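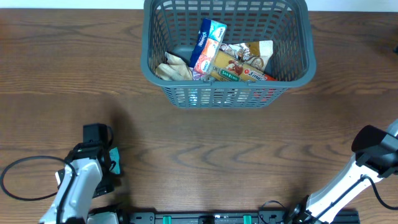

Fig. 1. Handled goods, packed in a slotted basket. Tissues and a San Remo package.

Session 5: Packing the basket
Household Organization, Butwood evening course
Handout prepared by Morven Drummond

Welcome back! Last time we spent the whole session on shelves, and I promised you something you could use the very next time you shop. So today is all about the basket: what goes in first, what leans on what, and how to get everything home and put away without a crushed corner or a split bag. I love this session. It looks like a small subject and then you start noticing it in every store you walk into.

Start with the container

Look at the basket in Fig. 1 before you look at the groceries. It's plastic, with rounded corners and walls that taper in toward the bottom. A tapered basket has less room at the base than at the rim, and that changes how a boxy item sits. Push a square carton down against a sloping wall and you get a wedge of dead space behind it. Soft things go in that wedge: dish towels, bags of rice, a loaf if you're careful.

Slotted walls are great for seeing what you have. You can spot a bit of red or light blue through the side and know which basket you want without lifting it down. They are less great for anything that leaks or sheds. Flour bags go in a solid tub, please.

The thick rim is your handle when there isn't a handle. Grip it on the two short sides with your fingers under the lip and keep tall items away from your hands.

Leaning and laying

Two words we'll use all evening. An item is "laid" when its longest side rests along the bottom or across other goods. It is "leaned" when it is propped at a slant with something else taking part of its weight. The Kleenex multipack in the figure is leaned. Tissues are light and they squash, so they do well near the top of a load or propped beside something firmer.

Long packages are the fun ones! Anything long and narrow wants to go corner to corner, and the San Remo package lies on the diagonal too. With dry pasta, keep the long pieces supported underneath. I once put a jar on top of a bag of spaghetti and had 783 very short noodles, or so my kids claimed.

Notice also that the goods are gathered toward the near side and part of the bottom is showing at the left. In class we'll talk about whether you would spread that load out or fill the gap. Both have their fans. Elspeth McIver always fills the gap and Ross Strachan always spreads, and they have been arguing since February.

Order of loading

Heavy and flat first – cans, jars, cartons.
Firm and long next, along the diagonal or against a wall.
Light and soft last, tissues and bread included.
Labels facing up or out wherever you can manage it.

Practice, in groups of 3

Each group gets a basket and a bag of mixed goods from the side table. Pack it once quickly, with no talking. Unpack. Pack it again using the order above and compare. Carry it to the door and back each time and see what has shifted.

For next time (28th March)

Bring one basket or tub from home, the more awkward the better, and be ready to tell us what lives in it. Read page 126 in the course binder, the part on pantry zones.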